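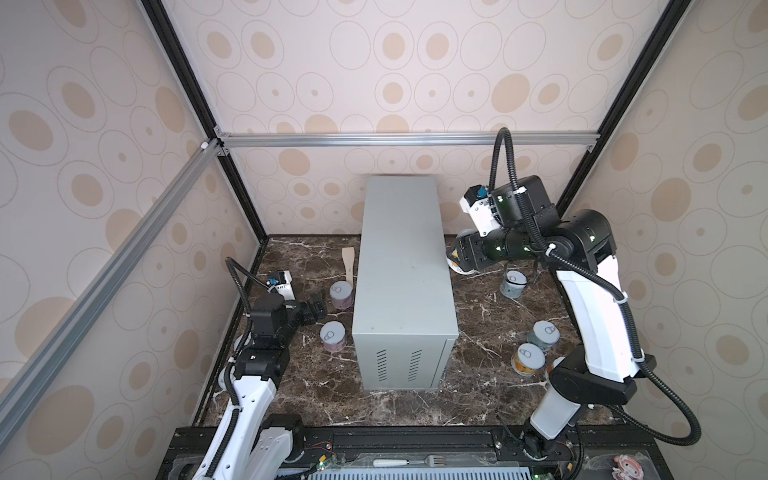

Slide 1. Title
Standing to challenge zoning variances after the county rewrite. Give name, bar section, then straight in. Questions held to the end except on slide 4.

Slide 2. What changed
The old code let any "aggrieved person" appeal a variance to the board, and then to the trial court. The rewrite defines the term for the first time. A person is aggrieved if they own or lease property within 800 feet of the parcel line, or if they show a particular harm different in kind from the general public's. The two routes are alternatives. Say this twice; the application form merges them and people keep filing under both.

Slide 3. Measuring the distance
Parcel line to parcel line, straight. The draft ordinance had 1000 feet and the map tool on the county site still draws that circle. Do not rely on it. Order a survey sketch if the client is anywhere near the limit.
Leases: the term must have begun before the variance application was filed. Month-to-month tenants qualify if in possession on that date.

Slide 4. The Cokmont appeal
Facts in brief. Cokmont sought a height variance for a storage building, 80 feet against a permitted 70. Bamitz, a tenant across the creek, objected on drainage and truck traffic. The board dismissed for lack of standing without taking evidence.
Trial court reversed. Two points:
(a) standing is decided on the pleadings plus any affidavit, and the board must accept an affidavit offered before the hearing closes;
(b) traffic counts as particular harm only where the objector's sole access is affected.
Willy Peeters argued the drainage point and is in the room – invite a comment, keep it short.

Slide 5. Associations
The ordinance is silent. The court has assumed, without deciding, that an association may appeal if one named member would qualify. Name the member in the notice of appeal. In Pawlak the name was supplied in the reply brief and the appeal was dismissed.

Slide 6. Timing
Thirty days from the written decision, not from the vote. The clerk's stamp controls. No tolling for a motion to reconsider. Vasanthi Nambiar covers stays and bonds in the next session, so skip those.

Slide 7. Drafting points
Plead distance and particular harm in separate counts.
Attach the deed or lease.
File the affidavit with the notice.
Handout has the form used in Dredico, with the caption corrected.

Questions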